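Mug rack keeps tipping over, is it me or the rack?

Posted in Kitchen and Home

Nkechi Adeleke

I bought a wooden mug rack in January, the sort with two long rails and pegs sticking out along them. It stands on the kitchen table next to the cereal bowls. It was fine until I hung proper mugs on it. With one or two on the same side it leans, and with three it goes over. I have lost one mug that way and chipped another.

The mugs are ordinary stoneware. I weighed them and they come out at 499 to 600 grams each, which I admit is on the heavy side. The rack itself is light. I have tried turning it round and I have tried a tea towel underneath, which made it worse.

Is there a right way to load these things, or should I give up and put the mugs back in the cupboard? I would like to keep it because the cupboard is full. It is a Planer one if that matters. I no longer have the leaflet.

Grirko

Had the same. Sent mine back and screwed hooks under the shelf. Never looked back.

Amarachi Usman

I don't think you need to send it back. 600 grams is a lot to hang off a peg, though. Most of my mugs are well under 500 and the two heavy ones live in the cupboard.

First check the joints. These racks have round dowels pushed into holes, and if one isn't fully home the whole thing sits crooked. Stand it on a flat worktop with nothing on it and press each corner in turn. If it rocks, find the loose dowel, take it out, put a little wood glue on the end and push it back in. Leave it overnight before you hang anything.

Then load it in this order:

1. Put the rack where it is going to stay. Moving it loaded is how I broke a glass.

2. Start with the lightest mug. Plastic ones are ideal for this. Hang it by the handle and let go slowly to see whether the rack shifts.

3. Put the next mug on the opposite side, then carry on from side to side. Keep the heavy ones on the lowest pegs, as close to the middle as they will go.

4. Keep bowls off the rack and away from its foot. I leave a good gap between mine and the nearest bowl, so a mug can come off its peg without knocking anything. My yellow mug and the green bowl, on the dark table:

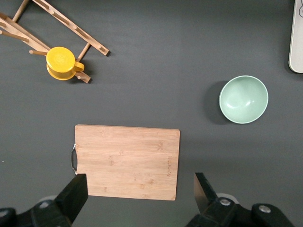
5. When you take mugs off, go from side to side again. Ours used to go over at breakfast when everybody took from the near side.

For grip, use a piece of the rubbery drawer liner cut to the size of the base. A tea towel slides about, so I'm not surprised it made things worse. Don't use sticky pads on a varnished table, they lift the finish when you pull them up.

If it still leans with the weight balanced, the base is too narrow for your mugs and you would be better off with lighter ones.

Nkechi Adeleke

Thanks both. One of the dowels was loose, the short one at the back. I glued it on Thursday and it doesn't rock now. I have put the two heaviest mugs back in the cupboard and will get some drawer liner at the weekend. Do you wash the rack or just wipe it?

Amarachi Usman

Just wipe it with a damp cloth and dry it straight after. Don't soak it, the glue won't like it.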